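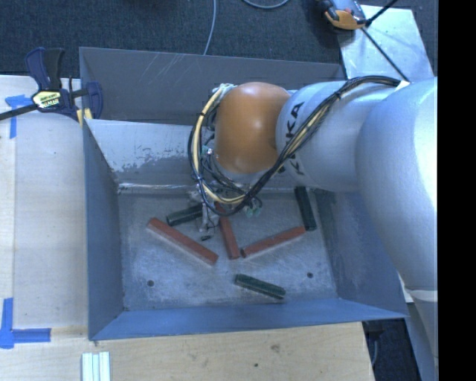

A KUKA arm over the picking bin at Grilard's Bostthorpe workshop, with red and green blocks on the bin floor.

Grilard Releases 3852 Recorded Picks, Including the Embarrassing Ones

BOSTTHORPE — Grilard, which builds picking software for small warehouses, today released Prolldale, a collection of 3852 recorded attempts by a robot arm to get a block out of a metal bin. Anyone training a grasping system may download it at no charge. Anyone hoping for an action movie should look elsewhere.

Each recording runs from the moment the arm starts toward the bin until it either lifts a block clear or gives up. The files include the view from a fixed camera, the position of every joint, the state of the gripper and a one-word result. The two most common results are "lifted" and "missed." A third, "nudged," was added in March after a long discussion that the company does not wish to reopen.

"People tend to publish the good grabs," said Wenjie Jiang, who leads data collection at Grilard. "A learning system fed on good grabs thinks the world is a very cooperative place. We have given it a block against a sloping wall 30 different ways, and it has been humbled by most of them."

The blocks are long and plain, and they come in colors that are easy to tell apart. The bin is the opposite: bare sheet metal, scratched and scuffed, with patches that look different every time the light moves. Grilard considered painting it. Jiang objected, on the grounds that customers do not repaint their bins for the benefit of software, and the paint went back on the shelf.

Between attempts, an operator rearranges the blocks by hand. Early on, the operators were told to scatter them at random. A review of the first week's recordings found that people asked to be random will lay blocks out with a fair amount of taste, well spaced and rarely touching. The instructions now call for tipping them in from a bucket.

Prolldale is divided into 3 parts: single blocks, mixed piles and a set named Ngô, made up of 97 layouts on which Grilard's own software did worst. The company is publishing its scores on Ngô along with the recordings. They are not high, and the sales department has asked that they not be printed here.

"I would be glad to see somebody beat us on it," Jiang said. "I would be a little less glad if they did it by lunchtime."

The download includes the labeling guide, the calibration files and the operators' notes, lightly edited for language. Recording continues in Bostthorpe, where the next batch will add blocks stood on end. Corrections to the labels are welcome through the project page, with the exception of arguments about "nudged."

About Grilard

Grilard makes picking software for warehouses too small to have a robotics department. It is based in Bostthorpe.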